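Bevevstead Residents Forum
Public Safety and Emergency Services
Topic: Night fire on Gonitz Street – questions about the response and the alarms 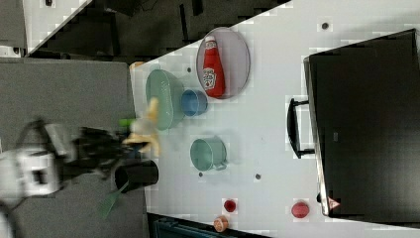
Cletus Hutchins
Forum Moderator, Public Safety Section

This thread has been opened for discussion of the house fire on Gonitz Street early Tuesday morning, in which one resident lost his life. Members are asked not to post the name of the deceased or of his relatives until the county has released it. Members are further asked not to speculate on the cause. The fire marshal's inquiry remains open, and the county office has stated that no finding will be given before the laboratory results are returned.

The following has been confirmed by the fire district. The first call was received shortly before 4 a.m. An engine from the Blackwood station arrived 11 minutes later. Three other residents of the building left by the rear stairs and were treated for smoke. The upper floor is closed to all occupants.

Posts that do not follow these rules will be removed.

millrace_resident
Thank you for opening the thread. I live across the street and wish to extend my sympathy to the family, who have been good neighbors to us. I would like to raise the matter of the response time. The Gonitz Street station, before it closed, was 400 yards from that house. Residents were told at the time that coverage from Blackwood would be equal. I do not believe that 11 minutes is equal.

Dunmore_T
With respect to the previous poster, the time should be read with some care. The old station was not staffed overnight in its last years. A crew would have been called from home, and I doubt it would have reached the street any sooner. I served in the district for a long period and answered many of those calls.

millrace_resident
That may be so, but a closed station cannot be staffed at all. The district had the choice of adding a night crew and declined it. I have asked for the dispatch records and will post them when they are received.

k.ostrander
May I ask whether the building had working alarms? My mother rents a unit from the same owner, Fladeo Properties. Her alarm was taken down in January for replacement and a new one was put up only after she had written to the office twice.

Cletus Hutchins
Forum Moderator, Public Safety Section
The question of alarms at the Gonitz Street address forms part of the inquiry and cannot be answered on this forum. Members with direct knowledge of the building should contact the fire marshal's office. General discussion of alarm rules for rental units is permitted.

Dunmore_T
On the general point, an owner here is required to supply a working alarm on each floor and outside each sleeping area. The tenant is expected to test it and report a fault in writing. Ms. or Mr. Ostrander's mother was right to write, and she should keep copies of both letters.

harbor55
I manage rental units in town, none of them for Fladeo. I would caution against naming a company in this thread. A delay at one address does not show what took place at another, and readers will connect the two.

k.ostrander
I made no claim about Gonitz Street. I described what happened in my mother's unit, and I have the letters. I see no reason to withdraw it.

Cletus Hutchins
Forum Moderator, Public Safety Section
The post by k.ostrander has been reviewed and will remain. Members are reminded to keep accounts of other addresses separate from the present case.

Several members have written privately to ask how they may assist the displaced residents. The parish hall on Blackwood Road is accepting clothing and bedding in the afternoon – furniture cannot be stored there. Grocery cards may be left at the front office in a sealed envelope.

tessaly_w
I left bedding at the hall today and was told that men's shoes and winter coats are the greater need. There were about 55 names on the sheet for meal deliveries, so those who have not yet signed may wish to wait until next week.

millrace_resident
The dispatch office has acknowledged my request. I was told to expect a reply by mail.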